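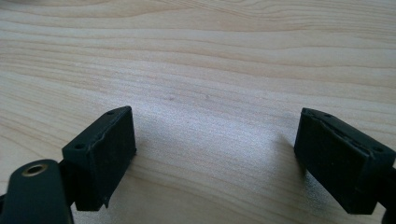
How does a tree turn into a box?

Have a look round your bedroom or your kitchen and see how many things are made of wood. A spoon, perhaps, or a shelf, or the box where you keep your cars and your best marbles. All of it was once part of a tree, standing out in the rain with birds sitting on it, and it has had a very long journey to reach your house!

First, the tree is cut down

Many of the trees used for boxes and crates are pines. They grow quite quickly (quickly for a tree, that is, so you still need plenty of patience) and they grow nice and straight. When a pine is felled, the branches are trimmed off and the long trunk goes away on a lorry to a sawmill.

At the sawmill the bark comes off and big saws slice the trunk into planks, a bit like slicing a loaf of bread from end to end. If you could smell it you would never forget it – fresh pine smells sweet and sharp, and it sticks to your jumper for the whole day.

Next comes the waiting

A living tree is full of water, and so are the new planks. If you made a box straight away, the wood would shrink as it dried and the corners would pull apart. So the planks are stacked up with thin sticks between them to let the air blow through. Some are dried in a warm room called a kiln, and that is much quicker.

At the Tănase workshop in Stascombe, the planks for the toy boxes sit in the drying shed for 62 days. That is two whole months of doing nothing at all, and the people there say it is the hardest part of the job.

What are those wavy lines?

You have probably noticed that wood has lines in it. We call this the grain. Every year a tree grows a new layer just under its bark, pale in spring and darker in late summer, and when the saw cuts through all those layers they show up as stripes and waves. Count the rings across a whole stump and you can work out the tree's age. The oldest stump behind the workshop has 89! 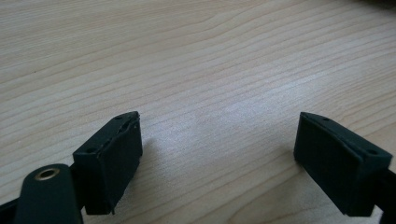
Maricica Ilie says that the grain also tells you which way to sand, and that you should always rub along the lines and never across them, or you will leave scratches that show up later when the wax goes on.

Putting it all together

Now the planks can be cut to size. A small box needs a bottom and four sides, and the sides have to meet in neat square corners. Some makers use nails. Others cut little wooden fingers at the ends of the planks, which slot together just as your own fingers do when you fold your hands. Try it now and then gently pull – it is surprisingly strong, isn't it?

A bit of glue goes in, clamps hold everything tight, and the box is left alone for about 20 hours. After that it is sanded until it feels smooth, and rubbed with wax or oil to keep out sticky drinks and muddy fingers.

Something to try at home

Find two wooden things and put them side by side. Are the lines close together or far apart? Lay a sheet of paper on top and rub it softly with the side of a crayon, and if the grain is deep enough it will appear on your paper. Ask a grown-up before you choose the dining table.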